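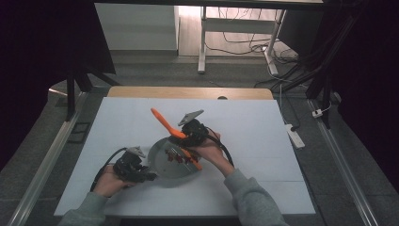
One Butdale reader wrote to us last winter that she had given up on mending her own coats, and could somebody please open a place where a person might sit down with a broken zipper and a little company. Her letter went up on the wall at Lirell, our fabric and notions shop on the corner of Stoltum Street, and so many customers stopped to say they felt the same way that we decided to do something about it.

So it is with great pleasure that Lirell announces the opening of the Borkowska Mending Room, upstairs from the shop, on 31st March. Doors open at 2 in the afternoon, and there will be tea, coffee and far too much cake - please come hungry!

The Mending Room has 20 seats, good strong lamps and two sewing machines that anyone may use once they have been shown how to thread them. Bring a torn lining, a sweater with a hole in the elbow or the pants you have been meaning to hem since goodness knows when. Thread, needles and plain buttons are free, and we have set aside 200 zippers in all the usual lengths, which will be sold at cost for as long as they last.

Beginners are very welcome, and so are people who have sewn all their lives and would simply like some conversation while they do it. Children may come along with a grown-up. There is no need to book, though on busy afternoons we may ask you to share a table.

The stairs are steep, so if you would rather stay on the ground floor, tell us at the counter and we will gladly bring a lamp and a sewing basket down to you.

Press inquiries: please ask at the Lirell counter, Butdale.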